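Omel 2 – Guía de puesta en marcha
Sección 4. Primer lavado, carga y programas de ropa delicada

Antes de seguir: la sección 3 (nivelado y toma de agua) tiene que estar hecha. Si la máquina baila, volver atrás. No vale calzarla con cartón.

4.1 Primer lavado en vacío

1. Quitar los pernos de transporte. Los cuatro. Guardarlos en la bolsa del manual, harán falta en una mudanza.
2. Abrir el grifo del todo.
3. Poner media dosis de detergente en el cajetín central. Sin suavizante.
4. Girar el mando a Algodón 60. Pulsar Inicio.
5. Esperar al final. El piloto de puerta tarda un poco en apagarse, no forzar la maneta.

NOTA: puede salir agua algo turbia en este primer ciclo. Normal, son restos de las pruebas de fábrica.

PRECAUCIÓN: no meter ropa en este ciclo. Tampoco trapos "para aprovechar". Los restos de grasa de montaje manchan y luego no salen.

4.2 Separar la ropa

Tres montones bastan: blanco, color, delicado. Las prendas de cuadros o rayas con fondo blanco van con el color las primeras veces, hasta que dejen de soltar tinte. Prueba rápida: mojar una esquina, apretar con papel de cocina blanco. Si mancha el papel, lavar aparte.

Vaciar bolsillos. Cerrar cremalleras. Desabrochar los puños, si no se hacen un nudo con las mangas y el centrifugado no equilibra.

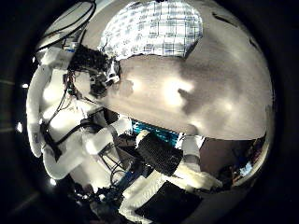 Las etiquetas mandan. Cubeta con una raya debajo = ciclo suave. Cubeta con dos rayas = muy suave, centrifugado al mínimo. Mano dentro de la cubeta = a mano, o programa Mano si la prenda no es lana buena. Cubeta tachada = no se lava en casa, no insistir.

Si la etiqueta está cortada o ya no se lee, tratar la prenda como delicada: agua fría, poca carga.

4.3 Cargar el tambor

1. Sacudir cada prenda antes de meterla.
2. Alternar piezas grandes y pequeñas.
3. No apretar. Tiene que caber la mano extendida entre la ropa y la parte de arriba del tambor.
4. Comprobar que no queda tela pillada en la goma de la puerta.
5. Cerrar hasta oír el clic.

Una sola pieza pesada (albornoz, alfombrilla de baño) desequilibra. Añadir un par de toallas.

NOTA: el modelo Omel 2 pesa la carga solo en Algodón y Mixto. En los demas programas hay que calcular a ojo. Para Delicado, un tercio del tambor como mucho.

4.4 Programa Delicado, paso a paso

1. Meter las prendas finas del revés, en bolsa de malla si tienen adornos.
2. Detergente líquido, dosis baja. El polvo no se disuelve bien en frío y deja cercos.
3. Mando a Delicado. Dura 43 minutos, sin contar el aclarado extra.
4. Temperatura: frío o 30. Más no deja.
5. Centrifugado: viene al mínimo. Se puede subir un punto con la tecla de la espiral.
6. Inicio.
7. Al terminar, sacar enseguida. Si se queda dentro coge arrugas que luego cuesta planchar.

PRECAUCIÓN: no usar lejía en este programa. El cajetín de lejía no se vacía en Delicado y pasa al lavado siguiente.

Si se quiere parar a mitad: pulsar Pausa, esperar al piloto de puerta. Con agua por encima del borde la puerta no abre, primero Vaciar.

4.5 Tender y doblar

Colgar las camisas por el bajo, no por los hombros. Estirar el cuello y las costuras con la mano, ahorra media plancha. Los tejidos finos de algodón, a la sombra. Lo de punto, en plano sobre una toalla.

Para doblar hace falta una superficie lisa y seca. Primero alisar con la palma, del centro hacia fuera. Después mangas atrás, luego lados, luego a la mitad. Si la tela es de cuadros, usar las líneas del dibujo como guía y queda recto sin medir nada.

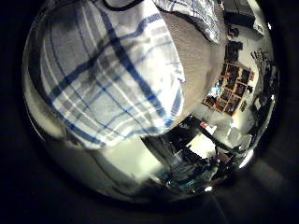

Fig. 4-2. Tela de cuadros azules y blancos con arrugas en el borde inferior.

Las arrugas del bajo se quitan con vapor antes de doblar. Plancha a un punto, por el revés, sin quedarse parado. Si no hay plancha de vapor, un pulverizador con agua y esperar un momento.

NOTA: no guardar nada húmedo. Ante la duda, otra hora al aire.

4.6 Usar con secadora Hedlund

El kit de columna Hedlund va encima de la Omel 2 con los dos anclajes laterales. El montaje está en su propio manual, aqui solo los ajustes.

1. Centrifugar la ropa al máximo que permita la etiqueta.
2. Limpiar el filtro de pelusa. Cada vez, no cada semana.
3. Elegir Plancha fácil para camisas, Armario para lo demás.
4. No secar lana, seda ni nada con goma.

PRECAUCIÓN: la base múltiple con otros aparatos no vale. Columna completa = toma propia. La resistencia de la secadora sola ya consume casi 2000 W.

4.7 Si algo va mal

No entra agua: grifo cerrado o manguera doblada. Mirar eso antes de llamar.

Pitido largo y para: carga desequilibrada. Abrir, repartir, volver a centrifugar.

Ropa con pelusa: filtro sucio, o toallas nuevas mezcladas con oscuros. Lavar las toallas aparte las primeras veces.

Olor a cerrado: dejar puerta y cajetín abiertos entre lavados. Pasar un ciclo caliente en vacío al mes, y secar la goma con un paño.

Cercos blancos: demasiado detergente o agua dura. Bajar la dosis, activar Aclarado extra.

La puerta no abre: esperar dos minutos. Si sigue, desenchufar, esperar otra vez, tirar de la lengüeta de emergencia que hay detras de la tapa del filtro. Antes vaciar el agua por el tubito, con una bandeja debajo.

Si no se arregla: servicio técnico Wendetus, con el número de serie a mano (pegatina en el marco de la puerta). Recambios de goma y filtro, en el almacén Drurkgate.

Revisión del texto: Pin-yu Poon. Tablas de programas: Pui-shan Chou. Versión del 22 de diciembre de 2020, sustituye a la hoja suelta de agosto.

Sigue en la sección 5, Limpieza del filtro y del cajetín.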